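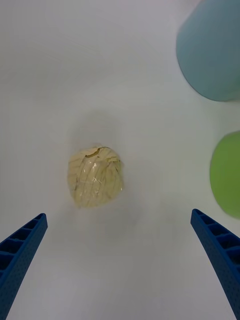

Mellby Adds Table Games Kit to Its Loan Shelf

VASMONT, August 2023 - Mellby, the toy and game lending library on Keskinen Street, has added a table games kit to its loan shelf. The kit is for families, after-school groups and senior centers that want a simple indoor activity and have little room to store one.

Each kit holds plastic cups in several colors, a bag of small wrapped balls, a roll of tape and a printed sheet of games. Everything packs into one box. The loan period is 30 days and can be renewed once if no one else is waiting.

The games are old ones. Players sort balls into cups by color call, toss from the edge of a table, or hide a ball under a cup and guess where it went. Most rounds take 10 minutes or less. The sheet is written in large type and gives a seated version of every game.

Groups can make more balls themselves. Crumple a sheet of thin paper, press it round between both palms, and wrap it tightly in clear film. A wrapped ball keeps its shape longer than bare paper and can be wiped clean between players. The creases keep it from rolling far, which helps on a bare tabletop.

Mellby suggests a plain, light-colored table pushed up against a wall. Stand the cups in a line along the back, open end up, with a little space between them. Pink, pale blue and lime green are easy to tell apart from across a table. Short strips of tape at the back corners show where the playing area ends.
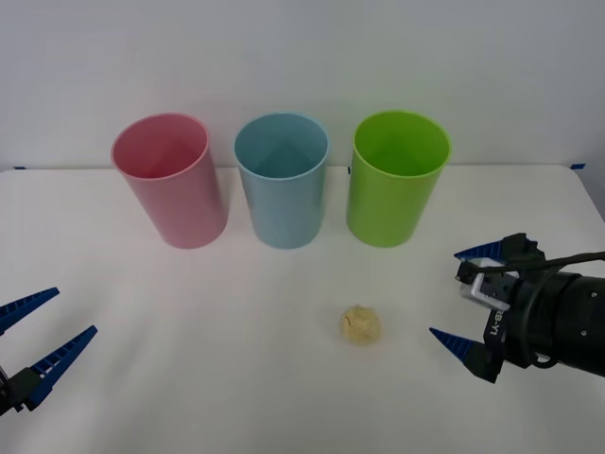 For younger players, move the row forward until they can reach every cup without leaning. Older players can keep the cups at the back and widen the gaps. Lightweight cups can tip when a ball hits the rim, and the rules allow a player to set the cup upright and take the turn again.

The kit was tried out in May at the Kellero Community Room. Changes made afterward include larger print on the game sheet and 2 extra cups in each box.

Kits may be reserved at the front desk or by phone at extension 466. Borrowing is free with a Mellby card. A lost cup can be replaced with any cup of similar size, and homemade balls do not need to be returned. Groups that need more than one kit should ask when they reserve.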